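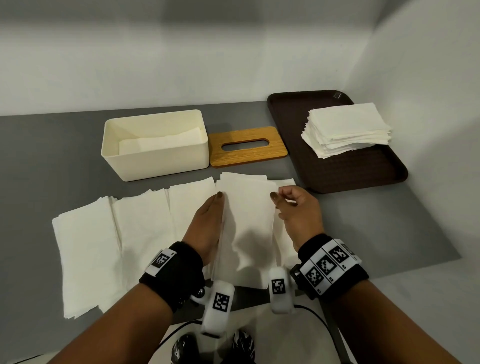 Straightening a stack of tissues at the sorting table

Table Hands (sorting and packing), Carnley

Strachan Paper Goods is taking on table hands for the packing room at our Carnley site. The work is sorting, straightening and packing paper tissues by hand. Full-time and part-time places are open, starting in December.

About us

We buy in cut tissue from the mill at Trunau and pack it for hotels, clinics, salons and care homes. Most of our orders are small and many of them are mixed, which is why the packing is done at tables and not on a line. The Dudel range, our soft facial tissue, takes up most of the packing room's time. There are 17 people in the room at present across both shifts.

The work

Tissues come to the table in loose bundles. You take a bundle, split it into stacks, square up the edges and look for torn, creased or marked sheets. Sheets that have fanned out are eased back into line with the fingertips. Good stacks go into sleeves and then into cartons. Spoiled sheets go into the recycling sack under the bench.

You will also:

fold and tape cartons
write the batch number on each carton label
keep your part of the table wiped down and clear of scraps
bring sleeves and flat cartons from the store when they run low
help with the stock count at the end of each month

A settled table hand packs up to 600 sleeves in a shift. New starters are not given a target during training. Tissue marks and tears easily, and a rushed stack usually has to be done again, so we would sooner you were steady than fast.

Hours and pay

Early shift is 6 am to 2 pm and late shift is 2 pm to 10 pm, with a half-hour paid meal break in each. You stay on one shift and do not rotate unless you ask to. Part-time places are four hours, at the start or the end of either shift. Pay is by the hour, with a higher rate after 8 pm, and the current rates are in the application pack. We do not pay by the piece.

Training

Training lasts 4 weeks and is paid at the full rate. Lavanya Chowdary runs the early shift and Dexter Zamora the late one, and you will be trained by whichever of them you are going to work for. The first week is spent only on sorting and straightening. Sleeving and cartons come after that.

What we ask for

You do not need experience of packing work or any qualifications. You should be comfortable using both hands for close work over long stretches and be able to see small marks on white paper (glasses are fine). Most people stand, but perching stools are available at every table. Full cartons are light. Flat cartons come in heavier bales and there is a trolley for those.

Hands must be clean and dry. Hand cream should not be used during the shift as it leaves spots on the paper. Dry nail varnish is allowed; false nails and rings with raised stones are not. Wear flat, closed shoes, trainers included. We supply an apron.

There is paper dust in the room. It is kept down by extraction, but please tell us if you have asthma or a skin condition so that we can talk it through before you start.

Getting here

The site is on the Carnley trading estate, behind the tile warehouse. The bus stops at the estate gate but the last one leaves at 9.40 pm, so late shift staff need their own way home or a share in someone's car. Giang Từ in the office keeps the list of car shares. Covered cycle parking is by the side door.

How to apply

Ask at the site office for an application pack, or pick one up from the box at the gate. The form is two pages. A CV is not needed. Hand the form in or post it to Ignacio Rosenthal, Packing Room Manager, at the site address.

Everyone we invite will be asked to spend an hour at a table trying the work, followed by a short talk with Ignacio. The hour is paid. Please say on the form which shift you would prefer and whether there are any dates you cannot come in. Forms received after the end of November will be kept for the next intake.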